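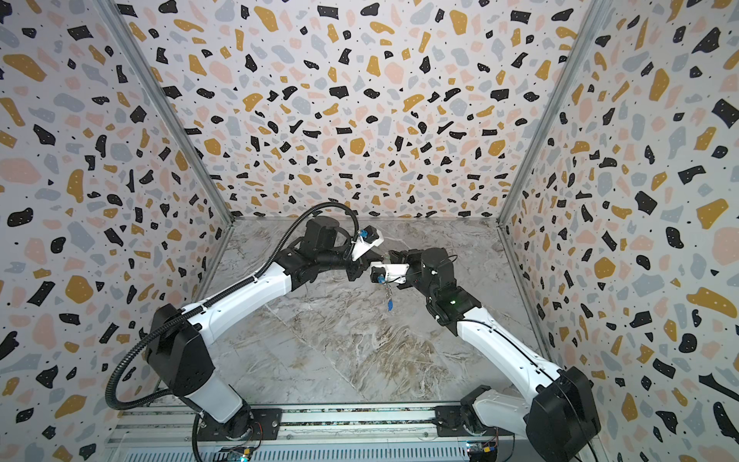
How long does it take to move a cabin layout review into virtual reality? At Sisovent, preparing the first review took 35 working hours, most of them spent simplifying the design files.

The review concerned the galley of a regional aircraft, a project carried out with Hisell. Reviewers wore headsets in three offices and stood in the same virtual cabin. The full model contained 700 parts, of which 131 were kept for the session.
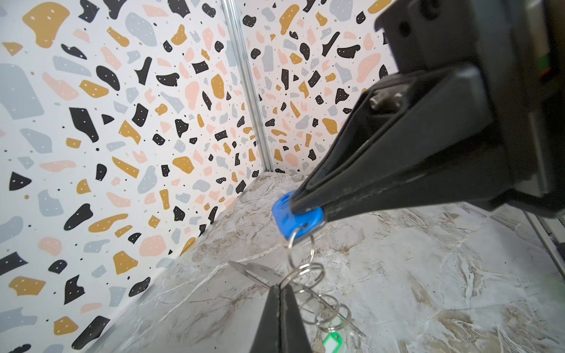
Fasteners and wiring were removed first. Door hinges and latches remained, as crew members had asked to check their reach from a seated position.

Radu Lungu, who leads the design office, has asked that each session be limited to 35 minutes. Several reviewers reported eye strain in longer trials. Written comments are collected the same afternoon and entered in the regular change log.

Paper drawings are still required for final approval. The next review, planned for February, will cover the rear lavatory and the crew rest area. Suppliers wishing to attend should write to the design office.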